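타베로 시연실 공개일 참관 기록

02/08/2020, 탁브리지 시연실에서 열린 공개일 행사에 다녀왔다. 참관 인원은 18명으로 제한되었고, 설명은 론몬트 프로젝트의 조작 담당 콘솔라시온 팡길리난이 맡았다. 주제는 실내화 정리 작업이다. 전신형 로봇 타베로가 선반과 바닥에 놓인 실내화를 다루는 과정을 보여 주는 자리였다.

실내화는 강체가 아니다. 발등 부분을 누르면 형상이 변하고, 잡는 위치에 따라 들었을 때의 기울기가 달라진다. 타베로의 제어기는 손가락 접촉을 확인한 뒤 파지력을 단계적으로 올린다. 접촉 판정에 쓰는 신호의 주기는 1,000Hz이며, 팔 궤적은 그보다 낮은 주기로 갱신된다. 낮은 선반에 손을 넣을 때는 위쪽 판과 팔꿈치 사이의 여유가 가장 큰 제약이라고 한다.
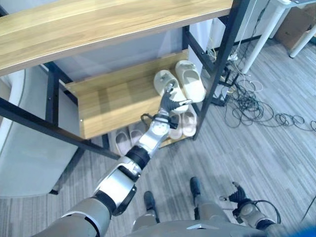
아슈라프 마흐루스는 파지력보다 접근 각도가 먼저 정리되어야 한다는 의견을 냈다. 선반 깊이가 바뀌면 손목 자세를 다시 계산해야 하는데, 그 시간이 발표 자료에는 빠져 있다는 것이다. 팡길리난은 재계산을 포함한 값을 다음 자료에 넣겠다고 답했다.

질의응답은 약 30분간 이어졌다. 주로 나온 질문은 세 가지였다. 좌우 짝을 어떻게 구분하는가, 흰색과 옅은 색 실내화가 섞였을 때 인식이 유지되는가, 선반이 벽에 기대어 있을 때 밀림을 어떻게 막는가. 짝 구분은 윤곽 정보로 처리하고 색은 보조값으로만 쓴다. 밀림에 대해서는 수평 방향 힘에 상한을 두는 방식이며, 상한값은 공개하지 않았다. 사다리형 선반은 단마다 깊이가 다르므로 놓을 위치를 단별로 따로 계산한다. 인식 모듈은 망구밧에서 공급한 판을 쓰고 있고, 교체 계획은 아직 없다. 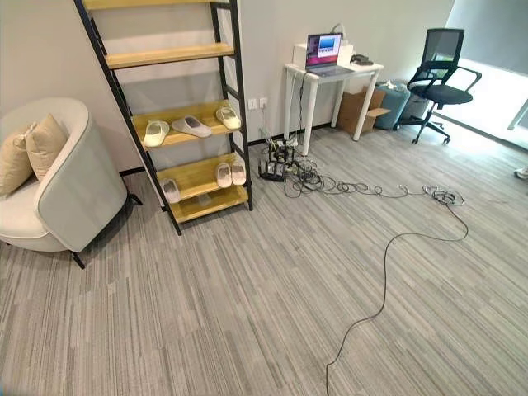 시연실의 사다리형 선반과 실내화

안전 구역과 비상 정지 절차는 입장 전에 따로 안내되었다. 발표 자료는 참관 신청 때 적은 주소로 발송된다. 다음 공개일은 12월이며, 정원은 이번과 같다. 선반 높이를 바꾼 조건에서의 시연이 추가될 예정이고, 신청 방법은 다음 호에 싣는다.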